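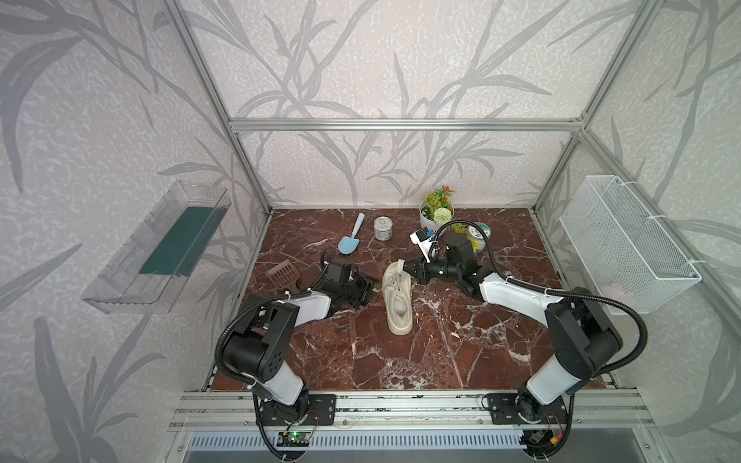

Two Arms Are Better Than One: Meet the Mukex Pair

May 7, 2020

Try this before you read any further. Put one hand behind your back and buckle a sandal. Go on, I'll wait.

Hard, isn't it? The strap flops over, the shoe slides away, and you end up pinning it down with your knee. You have two hands for a reason, and they help each other all day long without you even noticing.

That is the big idea behind the Mukex Pair, a robot kit made by a small company called Roven. You get two arms, two grippers (that's the robot word for hands) and a computer program called Petent that tells everything when to move. I have been trying one out for this page, and I have a lot to tell you!

So what can it do?

Mostly, it picks things up and moves them. I know that sounds a bit boring. You can pick up a shoe while thinking about lunch! But a robot arm doesn't know what a shoe is. It has to find the shoe, choose a good place to grab, close its fingers the right amount and lift. A heel strap is a clever place to grab a sandal because it is thin enough to fit between the fingers. The thick sole is a lot harder to hold.

A garden trowel is different again. It is long, so if you grab it by the very end of the handle the heavy part can swing down. A tin can is round and likes to roll if it tips over. Every object is its own little puzzle, and I think that is why I kept playing with the kit long after I should have stopped for dinner.

How does it bend?

Hold out your arm. You can bend at the shoulder, the elbow and the wrist. Those places are your joints, and a robot arm has joints too. On the arms I tried, the long parts are white and the joints are black, so they are easy to spot. Inside each joint is a motor. A bendy black tube runs along the outside of the arm to keep the cables safe, a bit like a sleeve.

How does it see?

With a camera near the gripper! Imagine having an eye on your wrist. You would get a super close look at whatever you were reaching for, but you might miss what was going on behind you. Petent takes the camera's picture and uses it to help steer the fingers.

How does it learn?

By being shown. A grown-up guides the arms through a job, and Petent remembers the moves. Then you do it again, with the shoe turned a little. And again. And again! Roven's booklet suggests 551 tries for one new job. I did not do 551. I did a lot fewer, and my robot was pretty clumsy – it kept closing its fingers on air.

What I liked and didn't like

I liked watching the arms take turns. I liked that Petent has a big stop button on the screen. I did not like the setup, which took me a whole afternoon and two phone calls. The booklet is also written in very tiny letters.

Then there is the price. The Pair costs 2,000 dollars, so it is really meant for schools and science clubs. A company called Carbone sells a one-arm kit for 818 dollars, and that is a fine place to start, but you'll be back to buckling sandals with one hand behind your back.

Roven says a smaller set is coming in September. I'll try that one too if they let me.

Words to know

Gripper: the part of a robot that grabs things.
Joint: a place where an arm can bend or turn.
Motor: a machine that makes something move.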